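Pricing Your Work and Talking About It
Handout for the second session – Small Business Basics, Altden Community Learning
Instructor: Magdy Badawi

Welcome back, everyone, and a special hello to the people who joined after the first session. You haven't missed anything you can't catch up on over a cup of coffee. Last time we talked about who your customers are. This time we're on to the part that makes most of us squirm a little, and that's what to charge them and how to say it out loud without apologizing.

I'm writing these notes out in full sentences because several of you told me that the slides alone didn't make much sense once you got home. Read them in any order you like. The exercises are at the end, and I really do want you to try them before we meet again.

1. Where a price comes from

Most people who start a small business set their first price by looking at what somebody else charges and then going a bit lower. I did it myself when I was doing bookkeeping out of my spare room! It feels safe, and it feels polite, but you have no idea what that other person's costs are, or whether they're making any money at all. You may be copying somebody who is slowly going broke.

So start with your own numbers. Write down what the business has to bring in each month. Put in the rent if you pay any, the insurance, the phone, the software, the materials, the gas, the tax you'll owe, and (please) what you need to live on. People leave that last one out all the time. They tell me the business "breaks even" and then I find out that they haven't paid themselves since it opened.

Let's say your monthly figure comes to $4000. Now ask how many jobs you can do in a month, and do them properly, with time for the phone calls and the driving and the invoices. If the answer is 9, you can do the division as well as I can, and you'll see that an average job at a friendly $300 doesn't get you there. It comes to $2700. That gap has to be closed by something: a higher price, a bigger job, a lower cost, or more jobs than you just told me you could manage. Be careful with that last one.

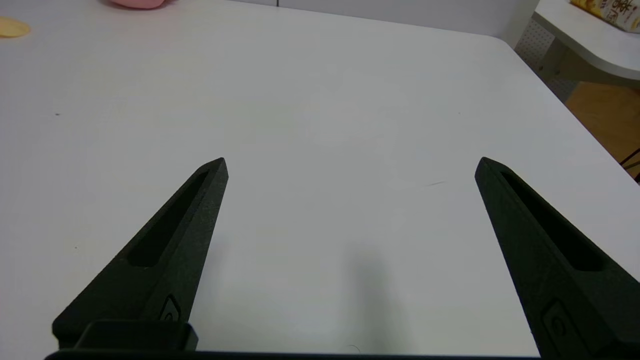
Tabletop with gripper fingers.

2. Hours, jobs and results

There are a few ways to hang a price on your work, and you'll probably use more than one over the years.

Charging by the hour is the easiest to explain and the easiest to start with. The trouble comes when you get good. A job that used to take you all morning now takes an hour, and your reward for getting better at it is a smaller check. Customers also tend to watch the clock, and so will you, and it can make a perfectly nice working relationship feel a bit tense.

Charging by the job means that you name a figure at the start and stick to it. Customers love this because they know where they stand. You carry the risk if it runs long, so you need to know your own work well, and you need to write down what is included. I can't say this strongly enough – write down what is included. "Website, five pages, 2 rounds of changes" is a job. "Website" is an open door.

Charging by the result, where the price depends on what the work is worth to the customer, is harder. You need a customer who can put a number on the benefit and who trusts you enough to share it. I wouldn't begin there, but keep it in the back of your mind.

Seung-woo Bae, who visited us in April, told the story of how he moved his repair shop, Parton, from hourly rates to fixed prices. For those who weren't in the room: he kept a notebook of how long each kind of repair took, and he kept it going until he was bored of it. Then he took the longer times, left out the fastest ones, and built his price list from those. A few regular customers grumbled. Most of them said it was a relief to know the price before they handed anything over. He also admitted that his first list had one price on it that was far too low, and that he left it there much longer than he should have because he was embarrassed to change it. I was so glad he told us that part.

3. Saying the number

You've done your sums and you have a price. Now a customer asks, "So what do you charge?" and your mouth goes dry.

Practice the sentence at home. Say it to the bathroom mirror, say it to the dog. It should be short: "For that, my price is $300, and it covers the visit and the written report." Then stop talking. The silence afterward feels like a week, but it's usually a couple of seconds, and the other person is only thinking. If you fill it with "but I could do it for less," you've given away money that they hadn't asked you for.

Watch out for small words, too. "Just," "only" and "a little" creep in when we're nervous. Go through your last few emails and look for them. I found so many in mine that I had to get up and walk around the kitchen.

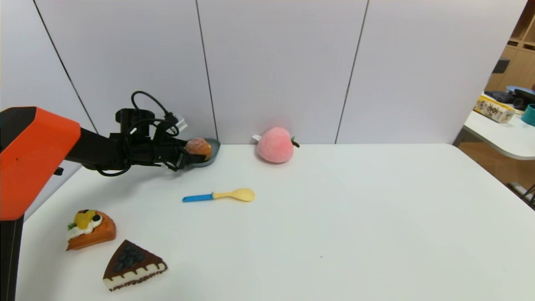
If the customer says it's too much, ask what they had in mind before you answer. Sometimes they want a smaller job than the one you priced, and you can offer exactly that at a lower figure. What you want to avoid is the same job for less money, because then the first price looks like something you made up. Take something out when the price goes down. Leave off the second visit, or the rush delivery, or the extra round of changes.

And some people will say no. That's all right! If every single person says yes right away, you have very likely priced too low, and I'd look at your figures again.

4. A worked case: Terholm

We'll go through this one together in class, so please read it beforehand. Terholm is a one-person garden design business. The owner charges by the hour, is booked solid all spring, and is worn out by summer with very little in the bank. Most of her inquiries come through Naciri, a plant nursery that hands out her card. She gives a free first visit to anyone who asks, wherever they live, and spends a good part of the evening afterward drawing up ideas for people who never call back.

Think about the free visit first. Should it stay free? Could it be shorter, or could it have a fee that comes off the bill if they go ahead? Then think about the drawings, and at what point in the conversation they ought to be made. Last of all, think about the nursery, and what might happen to that friendly arrangement if her prices went up suddenly without a word to them.

I have my own opinion, but I'd like to hear yours first.

5. Before next time

Work out your monthly figure, including your own pay. A rough draft in pencil is fine.

Pick 3 jobs you've already done and work out what you really earned on each one, counting the travel and the emails.

Write your price sentence and say it out loud to another human being. Bring it with you, as we'll be trying them out in pairs.

If you haven't started trading yet, use the jobs you expect to have, and make a note of which numbers are guesses. You can swap in the real ones later.

I'm in the room for half an hour before each session if you'd like to go over your figures privately. Bring whatever you have, even if it's a shoebox of receipts. Next time we'll look at invoices, deposits, and what to do when somebody doesn't pay.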